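Two pins and a sheet of clear acrylic. I have been going on about this to anyone who will stand still, and I'm going to do it here too, because I think a plain flat board with two upright pins is the best thing you can put on a work table!

My first one came from Iona Gourlay at Dalgleish, where they had been squaring up card the same way since 1990. I thought it looked too simple to bother with. Then I had 120 small cards to get ready one evening in July, and by the time I was done I had stopped reaching for my ruler – I'd stopped thinking about the ruler at all.

People like Ruaridh Gunn will tell you a good eye is enough. Ruaridh does have a good eye, and for 8 cards I'd agree with him. Past that you get tired and the corners drift, and a pin never gets tired.

I'm just as keen on the white board underneath. Cream card on bare wood is hard to see under evening light, at least for me, and on white you catch a crooked edge straight away. Clear acrylic on top keeps that view open and gives the paper somewhere smooth to sit.

Cream paper or card on clear acrylic, and sage green twill up close with its zipper. 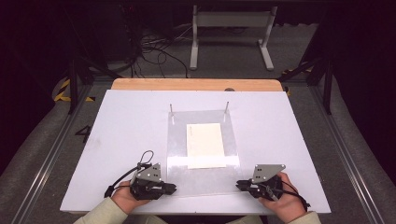
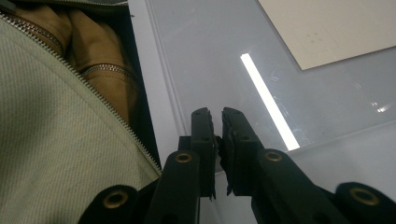 My other strong opinion is about size. Keep the sheet small! The big one I bought from Parnora took over the whole table and I ended up leaning across it all night, with my sleeves in everything. The small one goes in a drawer, and I get it out far more often.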